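Gathering Examples for a Tabletop Sorting Arm
Prondier project, final report, part 2: Collecting the data

When we started in May, we all assumed the learning part would eat up our time and the collecting would be a pleasant warm-up. We had it backwards! Our plan called for 600 examples of the arm picking up a small item and setting it down in a tray, with one of us steering and another keeping the log. We reached 200 before we stopped to look properly at what we had saved, and I'm glad we did, even though it meant some long evenings in the Joveck lab.

What we learned first was how much the wrist camera cares about the table. We had been thinking only about the items, but a great deal of what the model gets to look at is simply wood, with its grain and its joints and its knots.
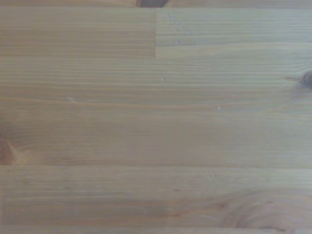
Figure 2. Wrist camera view of the pale wood work surface, with knots at the left and right sides.

Our worry was that the model might learn to lean on a dark knot as a kind of landmark – handy on our own table, and no use at all on anyone else's. So we split the remaining examples between 2 tables and changed the starting position of the arm before every run. We also added a column to the log for the table, which we should have had from the beginning, and went back to fill it in for the older runs (a dull job, but we had music on).

Part 3 covers how we cleaned the log and which runs we left out of training.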